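Tonthorpe robots take up flower arranging
2021-08-04

Teaching a pair of robot arms to handle dried flowers takes patience and a steady wrist, as the team at Cellura has been finding out at its Tonthorpe workshop since April. Operators guide both arms by remote control, one in each hand, and every run is saved so the robot can learn from it later.
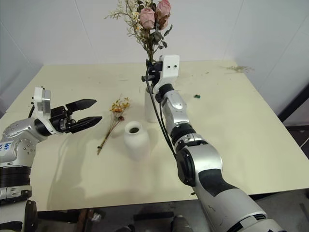
The right gripper holds the stems of a bouquet in the tall vase, with a smaller vase in front.

The team has saved 1000 runs so far – a good many of them, they tell us cheerfully, ending in crumbs of petal – and would dearly love to have 2582 before moving on to fresh stems. Visitors are welcome to try the controls for themselves at the Dindside open house later this summer.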